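**FOR RELEASE September 13, 2024**

# Wellik Brings Back Its Yellow Cloth and Opens a Folding Bench in Susalitz

SUSALITZ – Wellik, which supplies cleaning cloths and washroom linen to small hotels, gyms and car washes, is returning its yellow microfiber towel to the regular range. The towel will be sold alone and as part of a new folded set called Firnel, packed in the company's unit on Hoxha Street. Orders open today.

The yellow towel was dropped from the list in June of last year, when the company cut back to white and gray. Customers who used it for glass and paintwork kept asking for it. Many had been using color to keep jobs apart: yellow for windows and mirrors, white for everything else. With only white and gray in the cupboard, cloths ended up in the wrong bucket, and staff had to be told again which was which.

The new version has the same thick pile as the old one and a thin black edge. Wellik tried three edge colors before settling on black. A pale edge was hard to find when the towel came out of the dryer in a heap, and a red one bled in test washes. The black edge held up through the full run of washes and shows where the corners are, so a towel can be picked up and laid out without turning it over several times.

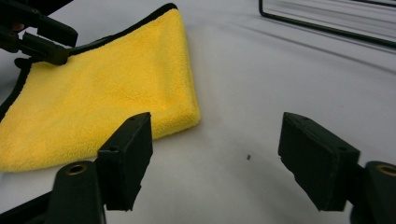
Folding takes up a good part of the work at Hoxha Street. Before a set leaves the building, every cloth in it is folded to one size and stacked the same way up. Wellik used to send cloths out flat in bags. Customers then folded them on arrival, each in their own fashion, and a shelf that held a week's supply in one hotel would hold four days' worth in the next.

The Firnel set is meant to deal with that. White cloths go at the bottom, folded flat. A yellow towel goes on top. The stack sits upright and can be stored in a basket, on a shelf or in a cart. When the yellow towel has been used, the person restocking can see it from the doorway.

## How the set is folded

Wellik has put its fold in writing for the first time and will include a printed card with each first order. The steps for the yellow towel are short:

1. Lay the towel on a clean, flat table with the black edge away from you.
2. Smooth it from the middle out to the corners.
3. Bring the two far corners toward you until the edges meet.
4. Fold from right to left.
5. Press down once along the thick side and leave it.

The fold on the thick side should be rounded. Pressing it hard flattens the pile and does nothing for the height of the stack. The towel should be fully dry before it is folded, and it should be given a shake first to get the lint off.

The white cloths are folded in the same order, with one more turn at the end. They are thinner and will lie flat under the weight of those above them. The card advises against stacking above the top of the basket, as the upper cloths lean and then slide when the basket is carried.

Customers who already have a fold that works for them are welcome to keep it. The card is there for sites with new staff, or where three shifts share one linen room and each has its own idea.

## A bench open to customers

Wellik has set up one white-topped folding table at Hoxha Street where customers can bring staff for a short session. The session covers the fold, the order of the stack and how to lift a full basket without tipping it. There is no charge for customers with a standing order. Others pay a fee of 12 euros per person, taken off the first Firnel invoice.

A white surface was chosen because it shows lint and loose threads. A cloth that leaves fuzz behind goes back to be checked, and a cloth with a pulled loop is taken out of the pack and cut down for rags. The company had been folding on a dark green mat for years and found that faults were being missed.

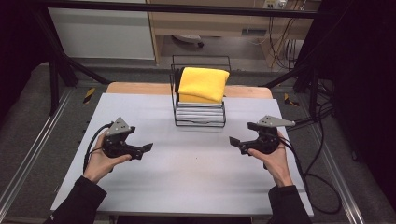 Wire baskets are offered alongside the set. Air gets to the sides of the stack, which helps in linen rooms near a pool or a laundry, and the layers can be seen from the side without taking anything out. The basket is tall and fairly narrow. It takes less shelf than the low plastic tubs Wellik sold before, and those tubs will be sold off at a reduced price until they are gone.

A customer who does not want the basket can order the set on its own. The cloths arrive in the same stack, held with a paper band. The band is plain and can go in with other paper for recycling.

Wellik asks customers to keep one basket for clean cloths only. In trial sites, used towels were sometimes dropped back on top at the end of a shift, and the clean ones underneath had to be washed again. A separate bag on the door fixed it at most of them.

## Care

The yellow towels should be washed apart from cotton. Microfiber picks up cotton lint and holds it, and the lint then ends up on the glass. They can go in with one another from the first wash – the color is fixed and did not run in testing.

Fabric softener should be left out. It coats the pile and the towel stops taking up water well. A warm wash is enough for most use, and drying should be on low heat or on a line. The towels should not be ironed.

If a towel has been used on wax or polish, it should be soaked before washing and kept for that job afterward. Wellik sells a small iron-on tag that can be put near the black edge to mark these towels. The tag goes on the edge binding, where a brief touch of heat does no harm, and should not be put on the pile.

The black edge is stitched all the way through. If a thread comes loose, it can be trimmed. Towels on which the edge has come away from the cloth in the first year will be replaced.

## What trial customers said

The set was tried in hotels, gyms and two car washes in and near Susalitz. Wellik asked each site to use it as they would any other supply and to send in comments at the end, good or bad.

Most comments were about space and about getting corners to line up. Housekeeping teams found the stack easy to count and easy to carry. The car washes liked the pile but wanted a larger towel, which Wellik is looking at for next year. One gym went back to loose cloths after a few weeks, saying its members took them from the middle of the stack and left the rest in a mess. The set is not recommended where the public helps itself.

Several sites said that folding the thick towel was harder than folding the thin ones. The pile makes the corners bulky, and people who are quick with a sheet or a pillowcase tend to rush it. The session at the bench spends more time on this than on anything else. Staff are shown how to take hold of the cloth at the corner and at the side together and lift it as one, so that the fold hangs where it should before the towel goes down again.

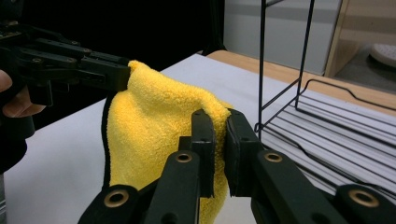

The car wash on the ring road wrote that its crew had been holding the towel by the middle and wondering why it twisted, and that starting from the corner had cured it within a shift. The same letter asked for the card to be printed on something that can get wet. Wellik has taken up the suggestion, and the cards now come on coated stock with a hole for hanging.

Another site asked whether the towel could be folded with the black edge inside, for looks. It can, though the edge is then harder to find when the towel is picked up. The card shows the edge on the outside.

## Prices and ordering

The yellow towel is sold in packs of 12. The Firnel set can be ordered with or without the wire basket, and the basket can be bought separately at any time. The first run is 435 sets. Orders will be filled in the order they come in, and customers who took part in the trial have had theirs set aside.

Standing orders can be changed to include the yellow towel without a new contract. Customers should give the order number and say which of the white or gray cloths it is to replace, or whether it is to be added to them. Changes sent in before the end of the month will be on the next delivery.

Delivery is free on orders over 300 euros. Smaller orders can be picked up from the Hoxha Street counter at no cost, and the counter will hold them for 2 weeks. Please bring the order slip. The loading door is at the side of the building, and the parking spaces in front belong to the shop next door.

Sites that would like to see the towel before ordering can ask for a sample. One sample is sent per site, folded, with a card.

## About Wellik

Wellik supplies cloths, towels and washroom linen to small businesses. It is based in Susalitz, where it packs all its own sets. Its range covers white and gray utility cloths, hand towels, floor cloths and, from today, yellow microfiber towels again.

**Press and sample requests:** Wellik front office, Hoxha Street, Susalitz. Please mark sample requests "Firnel" and include a delivery address.

– END –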